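Hand-held gripper (budgeting and buying)

From the Tindwood Workshop Wiki, section: Equipment planning

A hand-held gripper is a two-fingered gripping tool that a person carries around and works by hand, usually with a camera mounted on it, so that the recorded motion can be used later to teach a robot arm the same job. I've been writing the equipment pages on this wiki for a while now, and this is the one I get the most mail about, nearly all of it about money. So I'll keep the mechanics short and spend my time on what to put in the budget.

What you're paying for

The gripper body is mostly printed plastic and it's cheap. Our last batch from Griren came to 125 dollars apiece without cameras, and I thought that was fair for something that gets banged into furniture all day long. The finger pads are sold separately (grrr) and you'll want more of them than you think. Pads with a ribbed face hold up fine on hard, smooth things, but they do wear, and a worn pad slips. We put seven spare pairs on the first order and I wish I'd doubled it.

Cameras are the big line. Pick the camera first and then buy the body that fits it, because going the other way around means adapters, and adapters wobble. Wide lenses are worth the extra for work in small rooms - you get the fingers and the thing they're reaching for in the same shot even when you're right up against it.

Storage cards, chargers and a decent carrying case go under "small items" in most people's spreadsheets. Ours had its own tab by the end.

Planning by task

I budget by room, and I'd tell anyone to do the same. Kitchens eat the most hours. Bathrooms look like a short list on paper, but they have awkward jobs in them, and a toilet seat is a good one to plan around: it swings on a hinge, the edge is thick and rounded, and you have to come at it from low down with a finger on either side. If the fingers on the model you're looking at don't open wide enough for that, cross it off before you ask for a quote. 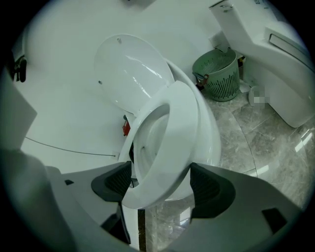 Hou wrote in to say that the opening width in a catalog can't be trusted, that the Britex sheet gave 90 millimeters for a model that lost a good bit of that once the pads were glued on, and that buyers should ask for the figure with pads fitted.

I've added that to the checklist, and I second it! Ask for the weight with the camera on, too. A tool that feels like nothing at the sales table is a different animal after a full morning of lifting lids and pulling drawers.

Hours and people

Hardware was the smaller half of our budget. The rest went to the people holding the grippers, plus the time spent going back through recordings and throwing out the bad ones. For a single task in a single room we plan on around 200 good recordings, and we book extra time on top. Cleaning supplies go in the plan as well, for the pads and for the rooms, and anything used in a bathroom gets its own labeled set of pads that stays out of the kitchen box.

Buy or rent

Renting makes sense for a short trial. We rented for the first month and bought in September, once we knew which tasks we were keeping. Check who pays for broken fingers, and whether pads count as parts or as supplies.

See also: Finger pads; Camera mounts; Robot arm leasing

Page last edited Friday, August 28, 2020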